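Carnell Travel Boards > Islands & Diving > Resorts and packages

Transfer times and "all meals" at Kuvine, can someone explain?
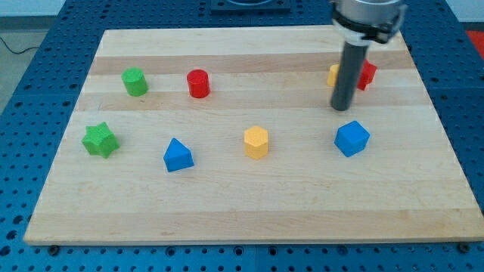 Photo: Flerkon / member uploads

reefwader_tx
posted 8 Dec 2020

Trying to book Kuvine for next July, two adults one kid (he's 12). Have read the package page maybe a dozen times and still don't get it. So, things I can't work out:

The boat. Page says transfers are included both ways. Fine. But our flight lands late afternoon and the confirmation email says last boat leaves the dock at 5. No way we make that. Do they hold it? Do you sleep on the mainland and pay for that yourself? I wrote them and got the same PDF back, the one I already had.

Meals. "All meals" but then there's a line about a supplement for the dock grill at night. Is that the only place to eat dinner or is there a normal dining room too. Kid eats noodles and fries and thats about it.

Diving. I'm certified, my wife isn't, she wants to snorkel. Package has a two-tank dive in it per adult. Can she swap hers for something else or is it just lost?

Also Tiêu keeps coming up as the other option on the same stretch of coast, a bit cheaper, smaller. Anybody done both? We have a week. Not fussy about the room, just want a fan that works and a door that locks.

Budget is OK but I hate getting a bill at checkout that I didn't see coming. Last trip we got hit with a "linen fee". Never again.

Thanks in advance, will read everything.

palmetto_and_salt
Member, 100+ posts

Been to Kuvine twice, and Tiêu once for three nights. Going in your order.

Boat. They won't hold it for one family. They did hold it for a group when we were there but it was a big group, off the same flight. What you want is the late pickup, which is a smaller boat and you have to ask for it in writing before you pay the deposit. Not after. After the deposit they get a lot less helpful, in my experience. It was an extra 15 a head when we used it, kids same price as adults. Bumpy. Bring a jacket, even in July, the spray is cold once the sun goes. If the small boat can't run because of wind you overnight in town on your own dime, so pick a room there you can cancel. There are a few guesthouses within walking distance of the dock, none of them fancy, all of them ok for one night.

Get there with your bags zipped and anything electronic in a plastic bag. They put the luggage in the front, no cover.

Meals. There is a normal dining room. Breakfast is buffet, lunch you order off a short card, dinner is a set menu with two choices and it changes daily. The grill on the dock is extra and only open some nights. We went once, it was nice, didn't feel the need to go again. For your son, ask the kitchen on the first day. They did plain noodles for our daughter every single night with no fuss and no charge. Fries too. Drinks are NOT included apart from water, tea and coffee. Sodas go on the room. That's the one that adds up, so check your tab halfway through the week, it's kept in a paper book at the bar and ours had someone else's beers on it.

Diving. Your wife can swap. The front desk will tell you no, go ask at the dive shop itself. Ours let my husband trade his two dives for a snorkel trip to the outer reef plus a half-day in the kayaks. You need to do it by the second morning because they make up the boat list for the week then. Bring your card, and your log book if you have one. They made me do a short checkout dive off the beach because I hadn't been in the water for over a year. No charge for that, took maybe an hour out of the morning.

Rental gear is fine, nothing new. Masks are tired. Bring your own mask and your own fins if they fit in the suitcase. Wetsuits were in decent shape but the sizes run small.

Kuvine or Tiêu, with a kid I'd say Kuvine. Tiêu has better house reef, you walk in off the sand and you're on it. But there are 5 rooms and in the evening it's very quiet, lights out early, power goes off at night and comes back for breakfast. No fan then. You said fan. Also the beach drops off pretty fast there so you'd be watching him the whole time. Kuvine has a long shallow bit and a kids corner by the dining room, board games and so on for when it rains. Which it will, some.

If you really want both, do five nights Kuvine then two at Tiêu. There's a boat between them but it isn't part of anybodys package, you pay cash on board.

Extras I remember from the checkout bill: sodas, the late boat, laundry, and a marine park fee per diver per day which is on the website but way down at the bottom. No linen fee, lol.

mudhen77
New member

we went to Kuvine 2 yrs ago, liked it. food was good. room was hot. I think the boat was free but my brother in law set it up so not sure. would go back

backseatdiver
Member

Mostly agree with the long one above but a couple things.

The late boat price changes. We paid more than that. Get the number in the email and print it, the guy at the dock had a different number and we showed him the printout and he went with ours.

Don't do the two island split in a week. You lose most of a day packing, waiting on the dock, checking in again. And no flying for a day after diving, so your last full day is out for diving anyhow. If your last two nights are Tiêu you'd get one morning of diving there at best. If you're set on it, flip it, Tiêu first.

Rooms: ask for the ones at the far end past the dive shop. The close ones hear the compressor start up early in the morning. Far ones get more breeze too. Longer walk to breakfast, who cares. Doors lock, there's a small safe but ours had a dead battery so bring a spare set of AAs.

Insurance, check it covers diving and also being stuck on the mainland. Ours covered the first and not the second.

Cash. Bring small bills. The card machine was down for two days of our week and the shop couldn't make change for anything.

Oh and reef shoes for the kid. Low tide is sharp all along the left side of the jetty.

reefwader_tx

Great stuff, thank you both (all three). Emailed them again asking about late boat in writing, and the end room. Dropping the split, will do the whole week at Kuvine. Will post back what they quote for the boat when I here from them.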